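Storage of Paper Records in a Shared Office
Student project report, Civura course in Workplace Organization

1. Background

Our group was asked to study how paper files are kept in a small shared office and to propose a better order. The office belongs to Sivberg, a company that prints its contracts and keeps them in box files. At the beginning of the project there were 562 loose or partly filed documents, and the employees told us that it could take 10 minutes to find one of them.

2. Method

We worked in July, during 6 afternoons. First we interviewed the employees about which papers they use every week and which only once a year. After this we sorted the documents by client and by year, and we put each group in a box file. The two largest clients, Betel and Nedeljković, received their own files – the others share.

3. Choice of cabinet

We compared the tall shelves in the corridor with the low cabinets next to the desks. The tall shelves have more space, but the employees have to leave their place to reach them. The low cabinet has two doors and one shelf inside, so the box files can lie flat in two levels. Its top is also useful, as a file can be laid there while the doors are open.

We decided on the low cabinet. The dark blue file is lying on the shelf, toward the left, and the lighter blue one is on the top. The space under the shelf is empty.

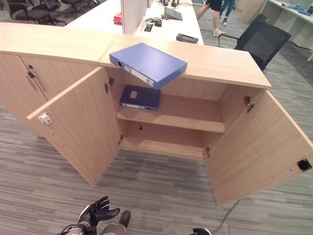
4. Results

After the sorting, the employees needed 2 minutes to find a document. They said the labels on the spines helped them the most. One problem remained: when files lie one on another, the lower one is difficult to take out – we recommend not more than two in a pile.

5. Further work

The older contracts are still in the corridor. The next group should check which of them must be kept, and write a short list of contents for the inside of each box file.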